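Last updated: November
Reading time: 1 min

Re: [briggs-floor] Eltora cell at the prep tables

> Eltora says 4000 portions a shift once it's tuned,
> and prep staff move to "oversight."

I'll believe 4000 when I see 1000. What does oversight pay? At Cestono it meant standing up whatever had fallen over, for less.

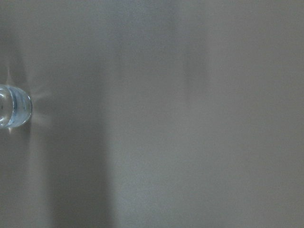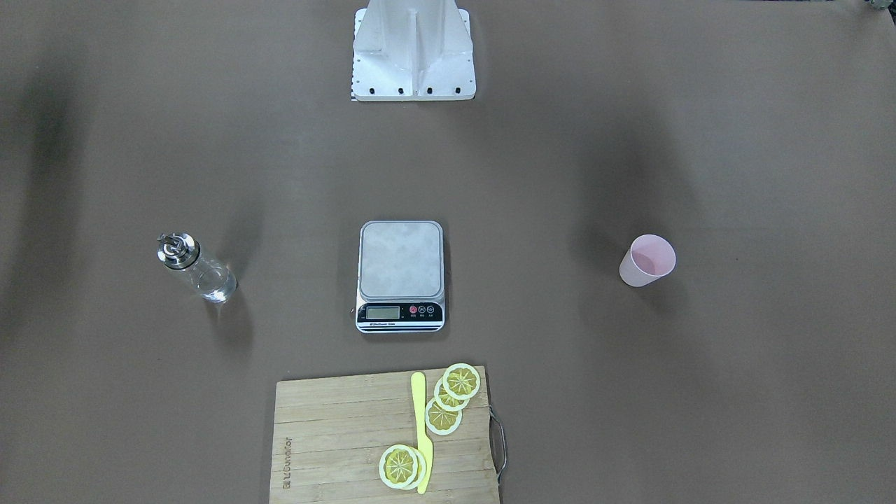

First: clear item on the gray surface. Second: bench with scale, bottle, cup and lemon board.

Glass and clear plastic are where I expect trouble. Who gets called over, and does that time come off our breaks?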